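Call for contributors: Prindix, the fan index of spy movies

Prindix is looking for people who love old spy pictures and can't stop talking about them! We're a fan-run index of secret agent movies from the sixties and seventies, and since we opened the site in February 2019 it has grown to 2,906 entries, from big studio releases down to Italian and Spanish cheapies that played for a week and vanished.

Now we want to do the gadgets. Every trick briefcase, every poison pen, every wristwatch with a wire in it, logged by film and scene. Halfdan Kárason has started on the German co-productions (he is having far too much fun) and Troels Kirkegaard is handling the TV spin-offs. That leaves some 80 movies without a viewer.

We need 5 people who can each watch a movie every couple of weeks and write it up in 30 lines or so. You don't have to be an expert. If you pause a movie to look at what's on the villain's desk, you're the person we want. A second language is a big plus, especially Italian or French. It's unpaid, but we lend out discs, and you get your name on every entry you write.

To apply, send us a few lines about a spy movie you think deserves more love, care of Troels at the Sernness office. We'd like everybody settled in by October.

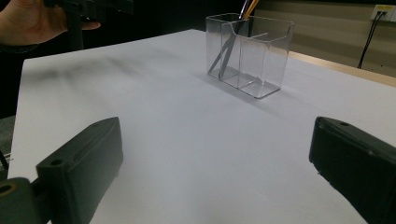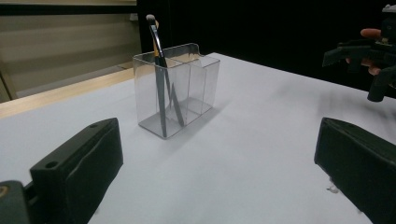

Clear organizer on a white tabletop, two views.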